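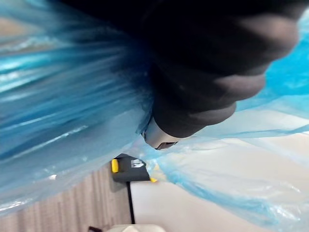 Blue bags - reuse them, bin them, or is there somewhere that takes them?

Posted in Kitchen and Household by grunard_flats

Hi all, hoping someone has a system that works, since mine has got away from me. We moved into a unit in April and the kitchen is tiny, with one deep drawer and a cupboard under the sink. The cupboard is now completely full of plastic bags. I mean you open the door and they come out to meet you.

Most of them are the thin blue see-through kind, same as in the photo. They crumple up to nothing in your hand and then puff straight back out the second you let go. I've tried stuffing them all into one bigger bag (which split), and I've tried an empty tissue box, which was fine until I wanted one and pulled out a long string of them all tangled together.

What I'd like to know:

Is there a way of folding these so they stay folded? They're so slippery and clingy that I give up after two.

Are they any good as bin liners? I have a little bench caddy for scraps and a normal sized bin beside the fridge.

And can they go in the recycling? My neighbour says yes, my sister says absolutely not, and the label on our bin lid has faded so badly I can't read it.

I'd rather not chuck the lot if they're useful for something, but I also need somewhere to keep the dishwashing tablets. Thanks in advance!

weltel_road_kitchen

Oh I know this cupboard, I had this cupboard for years! Yes, you can fold them, and once you've got the knack it's a nice thing to do in front of the telly.

The trick with thin bags is getting the air out first. If you try to fold one while it's still crumpled you'll be chasing bubbles all night. So lay it on the bench, hold the closed end down with one hand and smooth towards the open end with the flat of your other hand. Don't worry about the creases, they never come out completely and it makes no difference.

Then fold it in half the long way, and in half again, so you've got a strip a few fingers wide. Smooth it once more. Starting at the closed end, fold the corner over to make a triangle, then keep turning the triangle over and over up the strip until you've only got a bit of a tail left. Tuck the tail into the pocket and it stays put. If the film is really floppy and the triangle keeps springing open, roll the strip around two fingers and put a rubber band on it. Not as pretty but it works every time.

I keep mine in an old Noguchi tea tin and when the tin's full I stop bringing them home. That's really the whole system - the tin is the limit. I got 100 in there once but I had to sit on the lid, so I wouldn't recommend it.

As liners, yes for the caddy and no for the big bin. Anything that thin will stretch and go if you put a bit of weight in it, and you'll find out halfway down the stairs with a bag of wet tea leaves. Hold each one up to the window before you use it, too. A pinhole is easy to see against the light and much harder to see once there's prawn shells in there.

Other things I use them for: wrapping shoes in a suitcase, covering a paint roller overnight so it doesn't dry out, and padding out a box when I'm posting something breakable. They're good for that last one if you scrunch them up, so don't fold all of them.

darier_creek

just use them for the bin, we do. never had a problem. or the dog

bagsofbags

Only answering the recycling part. It depends on your council, so look up their A to Z list, but in most places soft plastic does NOT go in the kerbside bin. Bags wrap around the sorting gear and they have to stop everything to cut them out. Same goes for bagging up your other recycling - tip it in loose and keep the bag.

Some shops have a drop-off tub for soft plastics and some community centres do as well. Ring before you cart them over. Ours at the Weltel shops was full by 9 in the morning the last time I went, and I had to take my lot home again on the bus. They'll want them clean, dry and empty, so shake out any crumbs and pull off stickers and receipts.

One other thing, check whether yours say compostable anywhere on them. Those shouldn't go in with the ordinary soft plastic, and they go brittle if you hang on to them too long. If there's no writing on the bag I'd treat it as normal plastic.

grunard_flats

Thank you! I did the triangle thing last night and the first few were shocking, but I got the hang of it and they've held together. I also found a colander at the back of the cupboard that I thought we'd lost in the move. Will ring the council on Tuesday about the bin.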